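Clitinach Workshop Members Publish Plans for Shared Garment-Handling Robot Arm

CLITINACH, 2023-05-21. Members of the Clitinach shared workshop have released the full build notes, part files and wiring diagrams for Pukano, a bench-top robot arm made to pick up and lay out small pieces of clothing. The files are free to download from the workshop's website and may be copied or changed by anyone who keeps the names of the builders on them.

Pukano was built over two winters by Oana Preda, Maarten Mertens and Rhydian Rees, working mostly on evenings when the big saws were not running. The arm bolts to a workbench. It has a gripper with two fingers and a small camera at the wrist that looks down past the fingertips.

"I wanted something that could deal with cloth," said Oana Preda, who drew most of the gripper. "Hard parts stay the shape they are. A shirt changes shape the moment you touch it. I had spent a year moving blocks from one tray to another and I was tired of blocks."

The release covers the third version of the gripper. The first had soft pads that dragged the cloth along instead of closing on it. The second gripped well but had wide, flat tips, and it often took up two or three layers when one was wanted. The current fingers have a wide base and slant in to a narrow tip. Both fingers are made from the same part file, mirrored, so a builder needs to set up only one job and flip it. The notes list the screws by length and say which ones need thread lock.

Maarten Mertens wrote the control software. It runs on a used desktop computer and does not need an internet connection. A user guides the arm by hand with a second, smaller arm called Maes, which has the same joints and no motors. Moving Maes moves Pukano. Each session is saved along with the pictures from the wrist camera, and the saved sessions are then used to teach the arm to make similar moves by itself.

The group has saved 1134 sessions so far. Nearly all of them use knitwear and other light clothes, because that is what members had at home and were willing to lend. The garments are laid on a plain grey-green surface so that the edges of the cloth are easy for the camera to find. Dark cloth gives more trouble than light cloth, and black socks have been left out of the current set.

"People ask if it folds laundry," said Mertens. "It can pinch a hem and move it, and on a good evening it can turn a sleeve over. A whole T-shirt is still hit and miss. We put the failed sessions in the download too, and they are marked as failed."

The build notes run to 19 chapters. Rhydian Rees, who did the wiring and the base, wrote the chapters on power supply, cable routing and the stop button. He asks builders to read the stop button chapter before ordering any parts. The cable to the wrist camera has been the most common repair. It bends each time the wrist turns, and the notes now call for a longer loop than the one used on the first arm.

Two more arms are being built from the same plans. One is at the Civico makerspace, where Fenna Vandenberghe is leading the work. Her group is using a different motor for the shoulder joint and will send its changes back for the next release. The other is in Pieter Wouters' garage. Wouters has no background in electronics and agreed to follow the notes exactly as written and report each place where he got stuck. His comments led to new drawings for the elbow and a corrected table of wire colors.

"Chapter six was wrong," said Wouters. "The text said left and the drawing showed right. They fixed it the same night."

Known problems are listed at the front of the notes. The fingertips wear at the edges and should be checked from time to time. The wrist camera loses sight of the grip point when a large fold of cloth rises in front of it. The software does not yet warn the user when a motor is getting too warm, so sessions should be kept short until that is added.

The workshop will hold an open bench evening for anyone who wants to try the arm. Visitors can use Maes to guide Pukano and are welcome to bring a garment of their own. Small items in light colors work best. Buttons are fine, but please leave zippers and anything with beads at home. Children may take part with an adult. Dates are posted on the door and on the workshop's website.

Questions about the plans can be sent to Oana Preda through the contact form on the same site. Reports of errors in the notes should give the chapter number and the version printed on the first page. The group answers messages on workshop evenings, so a reply may take a few days.
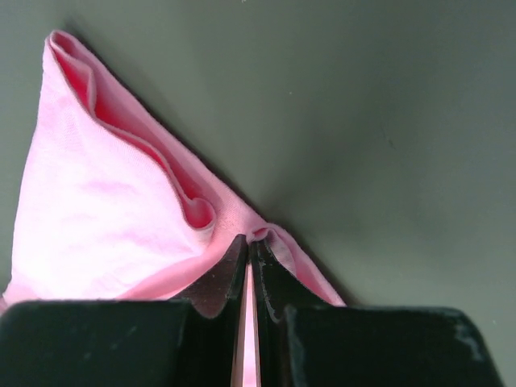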